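Laundry & Closets > Folding, Storing, Giving Up
Thread: Basketball jerseys, fold or hang?

femlow_attic
Posted Friday, 7:14 pm
I have inherited my brother's jerseys and one dresser drawer to put them in. Hanging is out, the closet rod is already holding up 19 winter coats and my hopes. I've been folding on top of the padded gray table, nothing else being free in this house until January.

The red Bulls 23 is the one giving me grief.

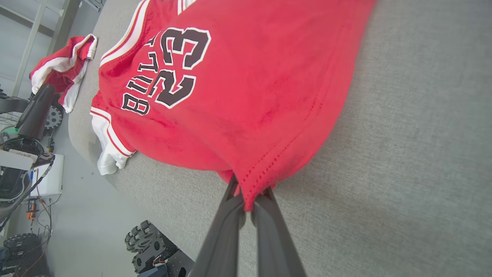

My problem is the armholes. They're huge, there's no sleeve to tuck, and by the second fold the whole thing has slid off to one side like it's leaving the party. Does the number go in or out?

Rafsan Majumder
Posted Friday, 7:40 pm
Number in. Fold the sides to the middle first, then bottom up to the neck, then in half again. Printed numbers crack if you crease them the same way every time, so move the fold a little now and then.

branach
Posted Friday, 8:02 pm
Disagree with Rafsan. Number out, always. Otherwise you've got a drawer of identical red bricks and you unfold four of them to find one.

Rafsan Majumder
Posted Friday, 8:09 pm
Then they get creased on the outside, where everyone can admire it.

etim11
Posted Friday, 8:31 pm
I roll mine. Two minutes, no creases, fits in a shoebox. I realize this is the folding board and I'll see myself out.

femlow_attic
Posted Friday, 9:20 pm
Tried it Rafsan's way. One red bundle done, the other red piece is fighting back.
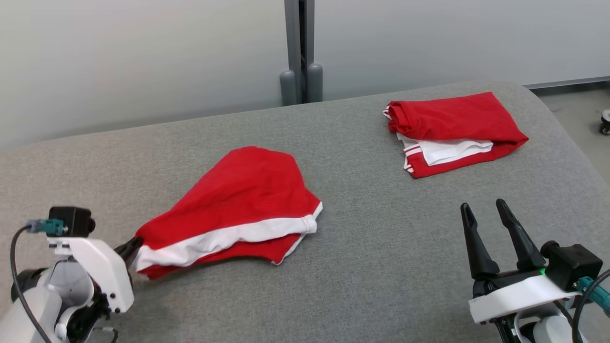 The trick seems to be getting the white edges to line up before the last fold — if they're off at the start, they're a disaster by the end. Slick fabric does not forgive. Still undecided on in or out.

branach
Posted Friday, 9:33 pm
Out.

lorach
Posted Friday, 9:58 pm
My mother irons hers. Inside out, low heat, dish towel on top. I have 363 posts on this board and that's the only useful one.

Rafsan Majumder
Posted Friday, 10:05 pm
Please do not iron the numbers, towel or no towel.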